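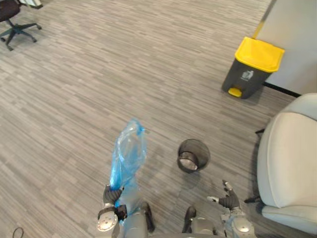 Blue bag in the left gripper, right gripper open, mesh wastebasket ahead.

Gorora shared workshop, household robot build
Progress report to the Grolo small projects fund
Prepared by Mawar Pattinasarany, 2021-07-01

Summary
The robot holds a bag. I would not claim much more than that for this period. The application said it would be able to line an office wastebasket by now, and it can't do so in a way I'd be happy to show your panel.

Work since May
Both arms are fitted and both grippers close on command. Tirta Chin rewrote the grip routine so that the fingers stop when they meet resistance. That works well on a broom handle. Thin plastic offers next to no resistance, so for bags we have gone back to a fixed closing distance, set by hand before each run.

We logged 130 attempts at picking a bag up off the carpet. It was lifted and kept for ten seconds in 71 of them. Tirta regards this as a good base. I would point out that the same person laid the bag down each time, bunched up in a way the gripper likes, and that a bag left flat was hardly tried.

Opening the bag needs both hands and we have no reliable method. The right gripper tends to push the plastic away before it can pinch the edge. Fitting the bag over the rim has been attempted only with the bag already opened by one of us, and I have left those runs out of the figures.

The Ulier depth sensor is still a worry. It loses the mesh basket against the grey carpet often enough that we have been typing in the basket's position. The supplier says the next software release will help. They said so in May as well.

Money
Spent to date: £3,057. Of this, £2,000 was your grant and the rest came from workshop funds. The replacement wrist bearings from Šindelář were dearer than quoted.

Next period
Tirta would like to begin on the larger pedal bin. I have asked that we leave it until the robot can open a bag unaided. We are not asking for more money at this stage, and I would advise against offering any before the bag-opening trials are in.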